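Section 4: Levelling and first start

Read this section before you plug in the Rata 400 refrigerator. It applies to all Rata 400 models with the silver finish and serial prefix 3667. For the Baner under-bench model, see the separate leaflet in the document bag.

4.1 Before you start

You will need a spirit level, an adjustable spanner and a Phillips head screwdriver. Two people are needed to move the appliance.

CAUTION: The refrigerator is heavy. Do not lift it by the door handles or by the pipework at the rear.

NOTE: If the refrigerator was laid on its side during transport, stand it upright and leave it switched off for 19 hours before first start.

4.2 Choosing the position

1. Choose a firm, level floor. Do not install on carpet, loose vinyl or decking.
2. Keep the refrigerator out of direct sun and away from ovens, cooktops and heaters.
3. Leave 50 mm clear at the back and 30 mm at each side. If there is an overhead cupboard, leave 50 mm above the cabinet as well.
4. Check that the door can open past 90 degrees. The crisper bins will not come out for cleaning if the door stops short of this.
5. Check that the power point can be reached once the refrigerator is in place. Do not use a power board, double adaptor or extension lead.

Garages and enclosed verandahs are suitable only if the room stays between 10 and 43 degrees Celsius. In colder rooms the compressor runs less often and the freezer may not hold its temperature. Owners in alpine areas should pay attention to this in July.

4.3 Levelling the cabinet

The cabinet stands on two fixed rollers at the rear and two adjustable feet at the front.

1. Pull the kick panel forward at both ends and lift it away.
2. Roll the refrigerator into position. Push at waist height, with the doors taped shut.
3. Turn each front foot clockwise (seen from above) until it touches the floor and takes the weight off the front.
4. Place the spirit level on top of the cabinet, side to side. Adjust the lower foot until the bubble is centred.
5. Turn the level front to back. Raise both feet by the same amount until the front sits slightly higher than the rear.
6. Open the door halfway and let go. It should swing closed by itself. If it does not, raise both front feet by one more turn and try again.
7. Refit the kick panel. It clicks at both ends.

CAUTION: Do not wind the feet out past the red mark on the thread. On a badly sloping floor, use a solid packer under the foot.

4.4 Cleaning before use

Remove all tape and foam, including the two foam blocks under the glass shelves. Wipe the interior with lukewarm water and a little bicarb soda, then dry it with a soft cloth. Do not use bleach, cream cleanser or scouring pads on any surface. On the outside, wipe along the grain of the finish and keep citrus-based sprays off the door seal.

A slight plastic smell on first opening is normal. It fades over the first few days of use.

4.5 First start

1. Plug the refrigerator directly into the power point and switch on.
2. The display shows 3 for the fridge and -18 for the freezer. These are the factory settings and suit most households.
3. Close the doors and leave the appliance empty for six hours.
4. Load chilled food first. Add frozen food after a further two hours.
5. Do not load warm food on the first day.

If the alarm sounds in the first hour, press and hold Mute for three seconds. The alarm resets itself when the freezer reaches -12.

NOTE: Gurgling, clicking and a low hum are normal sounds. A rattle usually means the cabinet is touching a wall or cupboard. Repeat 4.3 if moving it away does not help.

4.6 If the display shows a code

E1: Door open too long. Close the door and press Mute.
E4: Fridge sensor. Switch off at the power point for ten minutes, then switch on. If the code returns, call for service.
E7: Freezer sensor. As for E4.

Have the serial number ready when you call. It is printed on the label inside the fridge compartment, on the left wall behind the lower crisper. Quote manual part number 1303 when asking about anything in this section.

4.7 Moving house

Empty the refrigerator and switch it off the night before. Tape the shelves and the doors, wind both front feet fully up and keep the cabinet upright. At the new address, start again from 4.2.

Manual revised 31 December 2021. Replaces all earlier Plululgate editions. 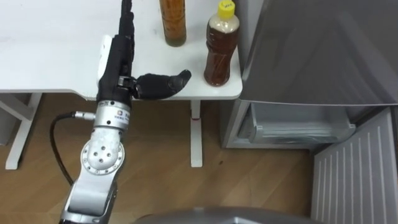 Fig. 4-1 Silver refrigerator, at right, near a white table.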